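Home News Interviews Materials Back Issues Contact

Filed under: Print & Paper / Interviews

Fri 4 November | By Jahangir Pramanik

Short-run newsprint and the problem of blue

Armindo Caldeira has run the pressroom at Paiva for 11 years. The shop prints community papers, transit handouts and event programs, most of them in runs that a large plant would refuse. We spoke in the office above the press floor, with the door closed against the noise, and talked almost entirely about ink.

Paiva's minimum run is 300 copies. Caldeira said the number comes from waste and not from labor. "You throw away sheets until the color settles. On a very short run the waste is larger than the job. Below 300 I send people to a copy shop, and they usually thank me."

The color that settles last, in his experience, is a solid blue. Newsprint is absorbent and slightly yellow, and a blue laid over it drifts toward green as the ink sinks in. "Customers approve a blue on a screen. The screen is lit from behind. Newsprint is lit by whatever lamp you have at home, and it has its own color before I touch it." 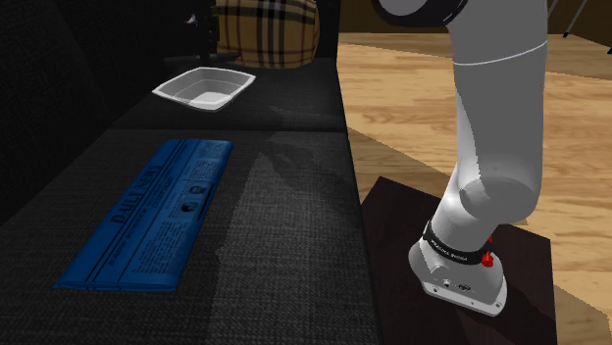
Solid royal blue on a folded newspaper.

His usual answer is to build the blue with a small amount of magenta and hold back the yellow entirely. He also asks designers to keep total ink coverage down, since a heavy solid takes longer to set and marks the facing page. The trade calls this set-off. Caldeira checks for it by folding a copy, putting it under a stack overnight and opening it in the morning.

"If I can read page one on page two, backward, the ink film was too thick," he said. "There is no cure at that point. You reprint or you apologize."

In March the shop changed its blue to one supplied by Vastonix. The previous ink had been reliable but was slow in damp weather. Caldeira ran both on the same stock and kept samples in a drawer, out of the light, along with a second set taped to a window. He would not call the result a test. "It was two inks and a window. The old one faded faster. I don't know what it would do in your window."

He is more careful about white, which on newsprint means the paper itself. Anything that should look white in a photograph has to be held by very light gray tones around it, and those tones are the first to disappear on press.

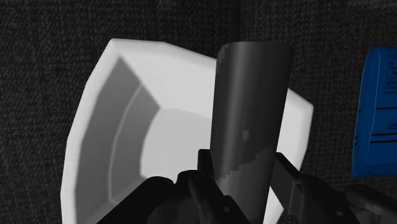 White rim, gray inner walls: light tones such as these need separation before they go to newsprint.

"A plate, a shirt, a bowl, snow. All the same problem," Caldeira said. "The shadow side gives you the shape. If the shadow fills in, you have a dirty patch. If the light side drops out, you have a hole in the page." He adjusts the curve by hand for each picture and keeps the settings in a notebook. The shop's prepress package, Jodusano, can apply a standard curve, and he uses it for text pages.

Half of Paiva's work is now packaging: sleeves, inserts and folding cartons on coated board. The same blue behaves differently there. The coating keeps the ink on the surface, so the color stays closer to the proof, but fine print becomes the limit. Dark type on a blue ground loses contrast quickly as it gets smaller.

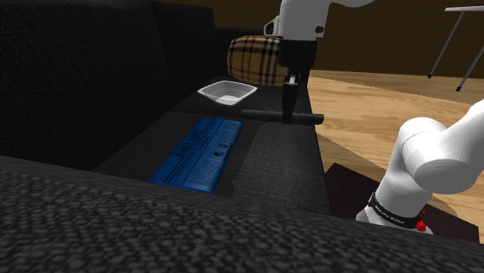
Dark lettering on a blue box. The capitals carry; the fine print is the hard part.

Caldeira asks for a heavier weight on anything small and refuses serif faces below a certain size. He prints a strip with the customer's own wording and has them read it aloud at arm's length. "They always know what it says, so they read it perfectly. I make them bring somebody else."

I asked about the trade newsletter Platen, which has argued that short-run newsprint will move entirely to digital presses. Caldeira has priced a digital line and not ordered it. The cost per copy is flat, so it wins on tiny jobs and loses on the ones that pay his rent. He employs 2 press operators and is training a third, aged 26, who came from a bakery and is good with the folder.

"The folder is where the money goes," he said. "Everybody wants to talk about color. A bad fold, the customer sees it before he opens the paper."

He had a job to plate at four and went back downstairs.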